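Drenier Reader's Edition of the Eastern Church Fathers

Catalog no. 717
Edited by Remo Russo. Greek text with facing English translation. Two volumes, cloth, sewn binding, 2,917 pages including indexes. Publisher: Ellthorpe.

The set covers homilies, letters and conciliar documents from the fourth century to the fifteenth. Each author is introduced by a short life, a list of surviving manuscripts and a note on the feast day. Scripture references are keyed to the Septuagint numbering – a conversion table for the Psalms is printed in volume 2.

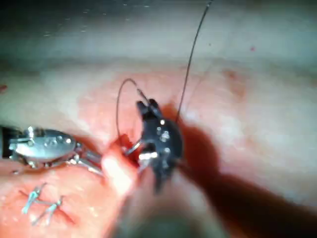 Two instruments and dark suture thread over a tissue surface.

The index of persons and sees was compiled by Yiran Fu. Bishops are entered under their baptismal name where it differs from the name in religion, with cross-references. Type is set in 8 point for the apparatus and is best read under direct light.

Slipcase sold separately. Volumes are not available singly. The Sotelo lectionary supplement ships in February and fits the same slipcase.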